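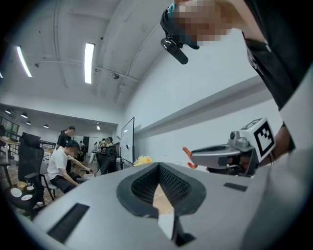 Techo inclinado blanco con conductos vistos y dos tubos fluorescentes largos; al fondo, la zona de techo bajo con focos redondos.

Cómo revisar la iluminación de una oficina con techo inclinado y zona de techo bajo

El procedimiento sirve para locales con dos alturas de techo y dos tipos de luminaria. No cubre el alumbrado de emergencia ni la modificación de circuitos, que corresponden a un instalador autorizado.

Material
Luxómetro con sonda separada (en estas notas, un Pritden de mano).
Cinta métrica y cinta de pintor.
Plano de planta a escala, aunque sea un croquis.
Escalera de tijera con plataforma.
Paño de microfibra seco.

1. Dibujar el techo
Marque en el plano el cambio de altura, las vigas y el recorrido de los conductos. Anote cada luminaria con su orientación. Los tubos largos se representan con una línea, los focos con un círculo. Los elementos sin función de alumbrado —detectores, cajas de registro— se dibujan con otro color.

2. Trazar la retícula
Divida la planta en cuadrados de 2 m de lado y pegue un trozo de cinta en el centro de cada uno. En la franja bajo el cambio de altura conviene reducir el lado a la mitad; ahí la lectura varía mucho en poca distancia.

3. Medir
Encienda todo y espere a que los fluorescentes se estabilicen. Baje las persianas o mida de noche. Coloque la sonda horizontal a 80 cm del suelo, la altura del plano de trabajo, y apártese para no hacerle sombra. Tome dos lecturas por punto y apunte la media. Repita con la zona baja apagada.

4. Interpretar
Una lectura aislada de 803 lux bajo un tubo indica poco si el punto contiguo queda muy por debajo. Calcule la uniformidad: valor mínimo dividido por valor medio. Maeve Corrigan, autora de la plantilla Hokau que usamos para el cálculo, recomienda tratar cada altura de techo como un recinto independiente. Mezclarlas da una media que no describe ninguna de las dos.

5. Corregir
Corte la corriente antes de tocar las luminarias y deje enfriar los tubos. Limpie tubos y difusores. Después repita las mediciones en los puntos más bajos. Si siguen bajos, compruebe la antigüedad de los tubos y sustitúyalos por parejas del mismo tono. La reorientación de una luminaria suspendida se deja para el final: obliga a medir de nuevo toda la retícula.

Registro
Guarde el plano, las lecturas y la fecha en la misma hoja. La siguiente revisión se hace en noviembre, con los mismos puntos y la misma altura de sonda.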